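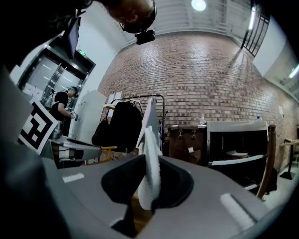 Figure 1. White cloth held between the two finger pads of a hand-held gripper.

Skindari: Teaching Cloth Handling with Hand-Held Grippers
Student Project Report
Submitted by: Marisa Ferraro
Date of submission: 07/07/2023

1. Summary

This report describes the work carried out under the Skindari project during the spring term. The purpose of the project was to record a person performing simple household tasks with a pair of hand-held grippers, and to prepare the recordings so that a two-armed robot could later be trained on them. The report covers the equipment, the recording procedure, the problems met during the sessions and the work that remains.

2. Background

The department's earlier project, Jinby, used remote control. The operator moved two control arms at a desk and the robot copied the motion. The method gave clean joint data, but it was slow. Operators needed long practice before they could pick up soft items, and many attempts at folding had to be thrown out.

Skindari takes the robot out of the recording step. The person holds the grippers directly and performs the task at a natural speed. The position of each gripper is worked out from printed square markers and from the cameras. The finger shape is close to the shape used on the robot, so that a grasp made by hand has a fair chance of being repeated by the machine.

3. Equipment

Two grippers are used, one in each hand. Each carries a white cube behind the fingers, printed with black square patterns on its faces. The cube was chosen over a flat tag after early tests in which the tag was lost from view whenever the wrist turned.
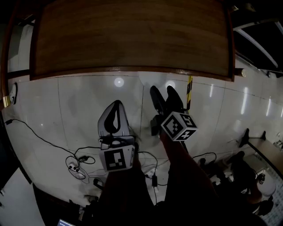
Figure 2. Both grippers held over the tiled floor, with the marker cubes in view of the head camera.

Recordings are handled by the Heo software, which was written by a previous student group and extended for this project. Heo stores the head view, the gripper views and the finger opening on a shared clock. The robot side of the work uses the Ultus controller, which is not covered in detail in this report.

4. Procedure

Each session began with a calibration step. The operator held both cubes in view of the head camera and turned each wrist slowly through its full range. If either cube was not found by the software, the step was repeated before any task was started.

The operator then performed a set of 14 short tasks. Cloth tasks came first, followed by tasks with hard objects. The operator was instructed to keep the head pointed toward the hands and to pause briefly before closing the fingers. Each attempt was marked as accepted or rejected directly after it was made.
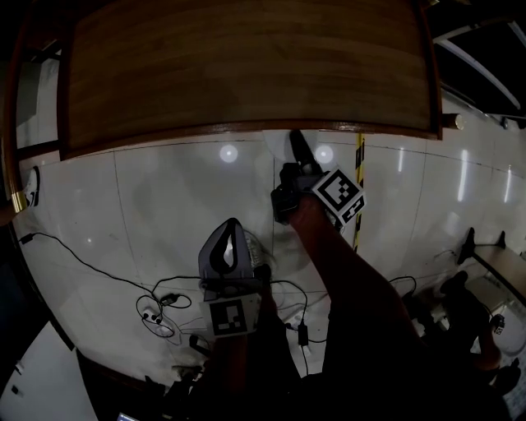
Figure 3. Gripper and marker cube seen from the head camera. Cables and the gray device lie on the floor below.

5. Results and Problems

A total of 40 attempts were recorded for the main cloth task. Of these, 17 were rejected. The most common cause was loss of marker tracking when one hand passed in front of the other. Bright reflections of the ceiling lights on the floor tiles also disturbed the tracking in several recordings, and a change to the camera exposure setting reduced the effect.

Cable layout was a second concern. Loose cables on the floor limited where the operator could stand, and five attempts were stopped early for this reason. It is recommended that future groups route all cables along one wall before the first session.

6. Remaining Work

The accepted recordings have been converted to the format required by Ultus, but no training has yet been completed. The first training run is planned for September. The calibration notes and the list of rejected attempts are stored with the project files and should be read before new recordings are added.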